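Automation in the Workplace, Unit 5: Simulated cells and the people who run them
Course handout. Lecturer: Oleksandra Kravchuk
Revised 2021-05-06

5.1 Background

The case for this unit is Wostenier, a furniture fitter with a single assembly hall. Before the changeover, drawer checks were done by hand at the end of the line. A worker opened each drawer to full extension, looked at the rails, closed it and signed a card. A full shift covered 600 drawers. The task was light, but it was repetitive, and wrist complaints were the most common entry in the hall's injury log.

The firm moved the check to an arm with a parallel gripper. Motions are first worked out in simulation, in a package called Distano, and released to the hall only after a person has reviewed them.

5.2 What the simulation covers

A motion is tried against a model of the cabinet with a drawer on metal rails and a bar handle. Starting position, approach angle and finger spacing are varied between runs. One batch is 3000 runs. The software flags any run in which the fingers come closer to the wood than the set clearance, and any run in which the drawer stops short. In the March batch, 171 runs were flagged.

Flagged runs go to a reviewer, who works from rendered views. Close views are used for the fingers and the edge of the wood; wide views are used for the drawer and the arm together.

Rendered views, cabinet model: fingers at the wood edge, then cabinet and arm.
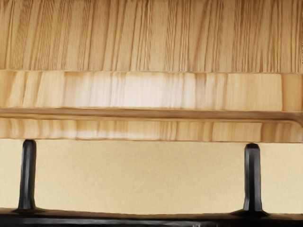
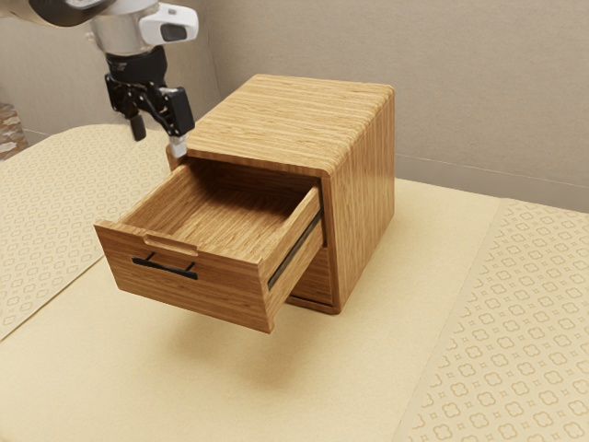 Who decides whether a flagged motion is released to the hall?
The reviewer on shift decides, and signs the release under their own name. The software can hold a motion back but cannot release one.

5.3 Changes to the job

Five checkers worked the station before the changeover. Two retrained as reviewers, two moved to fitting, and one retired. The reviewers now sit for most of the shift. Their labour is judged by the quality of their decisions, which proved harder to measure than a count of drawers. Wostenier at first kept the old count as a target and dropped it after the first quarter, when reviewers were found to be passing flagged runs without opening the close view.

Pay was a second point of dispute. The reviewer grade was set at the checker rate for the trial period. Akihiko Hoshino, who represented the checkers, argued that signing a release carried more responsibility than signing a card. The grade was raised one step.

Knowledge held by the checkers was not fully written down. They could tell a tight rail by feel. The model had no value for this until a former checker helped set the rail friction.

5.4 For the seminar

Read the Clarine report, sections 2 and 4. Come ready to discuss:
- which parts of the checker's skill can be put into a model, and who should be paid for that work
- whether a reviewer should be able to stop the hall as well as hold a motion
- how long a reviewer can look at rendered views before accuracy falls

Comments

Orest Sydorenko: Is the Clarine report on the course shelf or only at the library desk?

Nkrumah Agyeman: Course shelf, second binder. Section 4 is missing a page in the older copy.

Ivan Shevchuk: We had the same trouble with targets at my plant. Ours were kept for a year and the reviewers just clicked through.

This site uses cookies to remember your settings. Accept | Manage

Contact the course office | Copyright 2021 O. Kravchuk | Back to top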